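Dobrar pano é mais difícil do que parece (e eu adoro)

Última atualização: Sep 23, 2021

Terceira semana do projeto do clube e já posso dizer: tecido preto é um bicho teimoso! 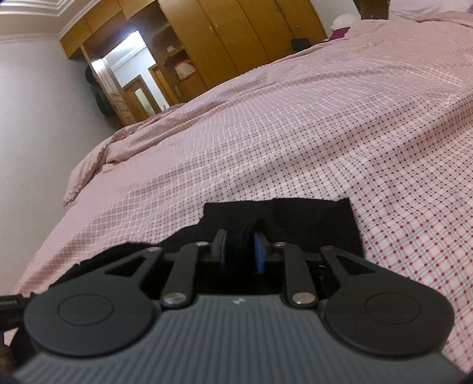

Danuta Dudek comentou no post passado que tecido é a pior escolha possível para uma equipe iniciante, que devíamos ter começado com blocos ou copos, e que pano nunca cai duas vezes do mesmo jeito. Danuta, você tem toda a razão, e foi exatamente por isso que votei no pano. Um bloco continua sendo um bloco depois que você solta. O pano vira outra coisa a cada pegada, e é uma delícia tentar entender o porquê.

Para quem chegou agora: o Clube Gaete está se preparando para a mostra da Milldale, na categoria de manipulação de objetos moles. Somos 4 na equipe e cada um ficou com um pedaço. O Benjamín Painemal cuida das garras, a Tincuța Ghiță escreve o código que separa as tentativas boas das ruins, o Edgars Ķēniņš faz as planilhas (e que planilhas!) e eu faço boa parte das demonstrações com a garra de mão. A regra pede três tarefas: pegar o pano pela dobra, levar uma ponta até a outra e alisar o resultado.

A primeira é a minha favorita. Você encosta os dedos da garra no tecido, fecha devagar e torce para subir uma preguinha no meio. Se entra com muita força, prende a colcha junto. Se entra de leve, o pano escorrega e fica lá, lisinho, rindo da sua cara. Depois de uma tarde inteira disso a mão começa a pensar sozinha, e dá uma alegria enorme quando a prega vem limpa na primeira.

Ontem fiz 36 tentativas e o Edgars aceitou 11. Parece pouco, mas na semana anterior tinham sido 6! O motivo mais comum de recusa foi levantar duas camadas de uma vez. A Tincuța acha que a gente deveria guardar as ruins também, para o programa aprender a reconhecer quando pegou demais. O Benjamín acha que isso só vai confundir tudo. Discutimos até tarde e ficou combinado que vamos treinar das duas formas e comparar.

Também mudei meu jeito de trabalhar. Antes eu esticava o pano com todo o cuidado antes de cada rodada, e o resultado é que todas as tentativas saíam parecidas demais. Agora largo de qualquer jeito e começo dali mesmo. Dá mais trabalho, erro mais, e estou gostando muito mais.

Próximo passo: a segunda tarefa, levar a ponta de um lado ao outro sem arrastar o resto. Já tentei algumas vezes por curiosidade e o pano virou um rolinho. Se alguém que passou pela mostra em julho tiver dicas sobre a velocidade do movimento, escreva nos comentários, por favor, que eu leio para a equipe na reunião de sábado.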